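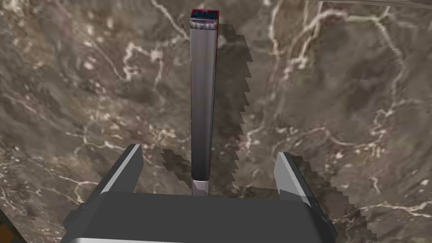 Wrist view over the marble worktop, fingers open on either side of the bar. Simulated, Uda renderer.

Illow: remote demonstrations in simulation

Illow is the manipulation project at Sýkora. Its demonstrations are recorded in Uda, with an operator moving a simulated arm from a handheld Toltix controller. Tahira Farooqui maintains the environments and the recording software. Usman Marwat was the operator for the November set, which closed with 221 accepted demonstrations.

The gallery covers the wrist view, which the operator sees on the left monitor during a demonstration. The right monitor carries a fixed external view and is not included.

Approach

The first part of each demonstration is driven with the fingers fully open. The operator brings the wrist in along the approach direction, corrects the heading, and only then moves the trigger. Translation is scaled down when the thumb button is held. Usman holds it for nearly the entire approach and releases it for transfers. Other operators have preferred a fixed low scale throughout, at the cost of longer recordings.

Shadows are rendered at low resolution to keep the control loop at 50 Hz. The stair-stepped outlines on the marble are a result of that setting. Operators still use them as a height cue, and a test with shadows switched off was stopped after 10 attempts.

Logged at every control step: controller pose, commanded gripper pose, measured joint positions, finger opening, trigger value, button state. Images are written at a lower rate and matched to the nearest control step afterward.

Clutching

The controller has a smaller comfortable range than the arm. When the operator's wrist reaches its limit, the clutch is pressed, the arm holds position, and the hand is brought back to a neutral posture. Clutch intervals are marked in the log and removed before training. An early version of the exporter left them in, and the trained policy paused at odd points along the path.

On release, the new hand pose is taken as the reference. Orientation is handled the same way. Absolute orientation was tried and dropped after operators complained of having to hold the controller at awkward angles to keep the gripper level.

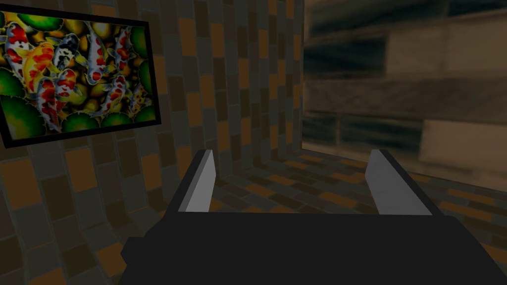
Wrist view toward the corner of the tiled room, with the koi picture on the left wall and a blurred banded surface close by on the right.

Room and textures

Wall, floor and worktop materials are assigned from a texture library. Strong patterns such as the orange and gray brick tile are kept in the library on purpose. They give a policy plenty of background to ignore, and they make errors in camera placement easy to notice during review.

Views with the gripper against a distant wall are harder to drive from than views over a worktop. There is little nearby to judge depth against, and operators look to the external monitor more often. Tahira added an optional tone that rises in pitch with proximity to any surface. It is off by default. The audio is not recorded.

Pale inner faces on the fingers were kept in the gripper model after a darker version proved difficult to read in dim rooms.

Review

Each recording is replayed from the logged commands and compared with the original joint trajectory. A replay that diverges beyond tolerance is rejected. Recordings that pass are watched once at double speed by someone other than the operator. In the November set, 63 recordings were rejected across both steps, most of them at the replay step after a change to the contact parameters. Those were recorded again on a Saturday with the parameters frozen.

Hesitations are kept. Failed first grasps followed by a successful second are also kept and carry a "retry" label, so they can be included or left out at training time. Recordings in which the operator put the controller down partway through are discarded.

Display notes

Color is as output by the renderer, with no correction. The operator's monitor applies a mild brightness increase that is not stored with the data. Texture assignments and random seeds are listed in the session log next to each recording number. Corrections to captions should go to Tahira Farooqui.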